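Diario de trabajo - julio, segunda semana en la casa

Última actualización: julio, 22:40
Imprimir | Enviar por correo electrónico

Hoy tocaba basura. Noura Kassab había dejado la lista pegada en la puerta: recoger envoltorios y tirarlos al cubo, con las dos pinzas, una en cada mano.
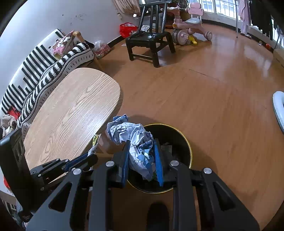
Empecé a las ocho y paré al mediodía con dolor en la muñeca derecha. Las pinzas pesan unos 750 gramos cada una y al principio no se nota. Después de la primera hora sí. Mañana me pongo la muñequera de Samer, que la tiene sin usar en el cajón.

Lo que cuesta es soltar. Si abro los dedos de golpe, el plástico se queda enganchado en una almohadilla y tengo que sacudir la mano, y una sacudida no sirve como demostración porque el modelo la aprende igual que todo lo demás. Kristof Van Acker me lo repitió por teléfono: bajar hasta el borde del cubo, esperar un momento, abrir despacio. También pide que no mueva las dos manos a la vez mientras una está soltando. Me cuesta, la mano izquierda se adelanta sola.

Repetí la tanda de los envoltorios pequeños porque en la primera iba demasiado rápido. Los papeles arrugados se agarran bien por el centro. Los planos hay que levantarlos por una esquina y ahí fallo bastante. Cuando fallo dejo la toma y empiezo otra, aunque Imad dice que las correcciones también valen si son limpias. No se ponen de acuerdo entre ellos y yo hago lo que diga Noura.

Por la tarde subí los datos a Potodcombe. Se cortó dos veces y tuve que volver a empezar la segunda carpeta desde cero. Trevor Lambert contestó a las seis que los archivos se abrían bien y que mirara la calibración de la pinza izquierda - según él cierra un poco torcida. La revisé antes de cenar y yo no le veo nada, pero cambié el tornillo por si acaso.

Pendiente: comprar bolsas de basura, cargar las baterías, preguntar a Noura si la semana que viene seguimos en esta casa o pasamos a la de Messina. Si es Messina tengo que salir antes de las siete.

Imprimir | Enviar por correo electrónico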